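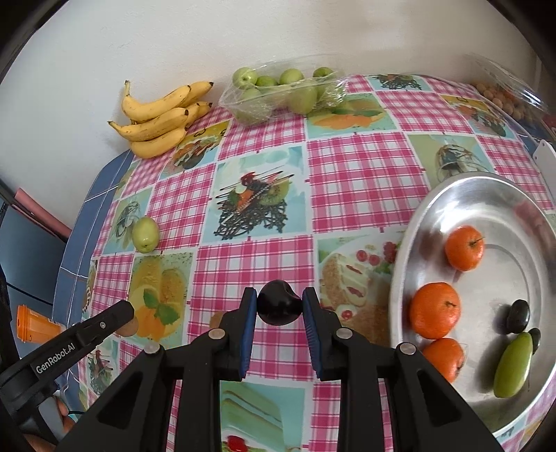 3 min read

A big oval serving tray, a round kitchen table and far more fruit than one household could sensibly eat: that's all it takes to set up a fruit-sorting table, and Lirkley can't seem to get enough of them this season.

The Drorno Kitchen Table Project started its second round this December, and it is off to a terrific start. The idea could hardly be simpler. Households sign up, pick up a mixed load of fruit from the market hall, spread it out at home and sort it together. Whatever suits the neighborhood fruit bowls goes onto a tray or platter and out the door to someone who can use it. Whatever is too ripe to travel stays behind for the family to eat, bake or stew that same evening.

Last winter 3 streets took part. This year there are 89 households on the list, and a good number of them have never done anything like it before. People who came in for a bag of oranges have walked out with a sign-up card, a recipe sheet and a lot more fruit than they planned on (and most of them looked pretty pleased about it!).

The fruit comes from Boersma, the greengrocer on the corner of the market hall, which sets aside mixed lots through the week. No two loads are alike, and that's a big part of the fun. One kitchen gets mostly pears and grapes. Another opens its bag to find tangerines, dark plums, bananas and a handful of green things that start a family argument over what they are. There is a chart for that, printed on the back of the recipe sheet, though half the pleasure is in guessing first.

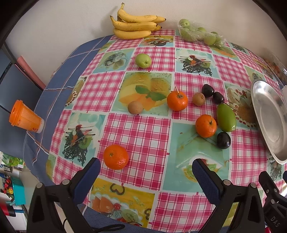 FOOD & HOME

The kitchens themselves are half the charm. Nothing fancy is called for - a table, a cloth you don't mind getting juice on and somewhere to put the sorted fruit. Pink gingham with fruit pictures printed on it does the job wonderfully, and there's something very cheerful about a real tangerine sitting next to a printed slice of orange. Plenty of people go with a plain sheet or yesterday's newspaper, and those work every bit as well.

Most families start by tipping everything out and spreading it across the cloth. From there, everyone has a system. Some go by color. Some go by kind, with tangerines at one end and plums at the other. A few go strictly by ripeness, which takes more handling but makes for the best fruit bowls, with something ready today and something ready by the weekend. Bananas with brown speckles are a favorite find, and the recipe sheet has two uses for them: a loaf that keeps for days and a quick pan pudding with a little sugar and a squeeze of tangerine.

Plums need the gentlest touch. They roll, for one thing, and a round table is no help at all! The advice on the sheet is to lift them one at a time and set them down near the raised edge of a tray, where they'll stay put. Tangerines can go in next, stems and all. A bit of stem does no harm, and it looks lovely on a steel platter. Small green apples are the easy ones, and they usually go to the youngest sorters.

Kiwis have turned into a small success story of their own. In the first round they came back unclaimed more often than any other fruit, mostly because they went out hard as golf balls. Now the sheet asks sorters to keep the firm ones in a paper bag with a banana for a few days and send them along later. The soft ones go out right away with a teaspoon tucked in beside them, and they've been disappearing fast.

Packed fruit is the one thing that gets left alone. Anything that arrives in a wrapped tray or a lidded container can stay just as it is until it reaches the person who'll be eating it. Nuts and dried fruit go out the same way, and they should always be labeled for anyone with an allergy.

The finished platters go to neighbors, to the reading room at the library and to the waiting area at the Vuvthorpe clinic, which asked to be added after hearing about the bowls in Lirkley. Vuvthorpe is hoping to get its own sorting tables going before spring, and a first evening there is already being planned. If it comes together, the two towns will swap surplus fruit between them, so that a glut of apples in one place can meet a glut of plums in the other. What a nice thing to look forward to on a dark afternoon!

The project has room for more kitchens. There are 200 recipe sheets printed for this round and plenty are still on the counter at Boersma, next to the scales. Sign-up cards are in the same spot. New households are asked to choose an afternoon or an evening slot, bring 2 sturdy bags and say how many people will be sorting, so the load can be made bigger or smaller to suit.

Serving trays are also wanted, the larger the better. Steel ones are especially handy because they wipe clean in seconds and don't mind a bump on the stairs, but wood, enamel and old china are all welcome. Put a name on the underside with a piece of tape and the tray will find its way home at the end of the round.

Fruit pickup is at the side door of the market hall from 4 p.m. Anyone who can't carry a full load can ask for a half one at the counter.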